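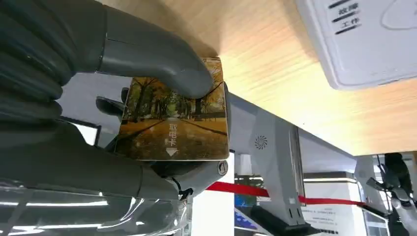
Sliding a hotel key card into its slot takes a guest a second. Ghassan Sleiman's team at Gralley spent most of a winter on it.

Sleiman runs the control software group, five people above a tile shop in Brallby. The card is thin, the slot is barely wider than the card, and once the fingers close, the wrist camera loses sight of part of what it is holding. "You plan the approach with vision and you finish by feel," he says.

The planner, called Ultamley, splits the job in two. The first stage estimates where the card sits in the grip and brings its lower edge to a point just above the slot. The second drops the position targets and runs a compliant controller, which lowers the card gently and tilts it a few degrees each way until the sideways force falls off.

Early versions bent cards. Kadri Baranauskienė, who wrote the second stage, traced the fault to a filter that delayed the force signal by 38 milliseconds. By the time the controller felt the edge of the slot, the fingers had already pushed past it. She rewrote the filter and moved it onto the same processor as the motor loop.

In the latest round of trials the software logged 1,036 attempts and 792 clean insertions. Most failures began at the grasp, with the card picked up slightly crooked — an error the first stage is slow to notice.

Povilas Ots is now working on a regrasp routine that would put the card down and try again. It works in simulation. On the arm, it still drops the card more often than he would like, and he expects to be tuning it until June.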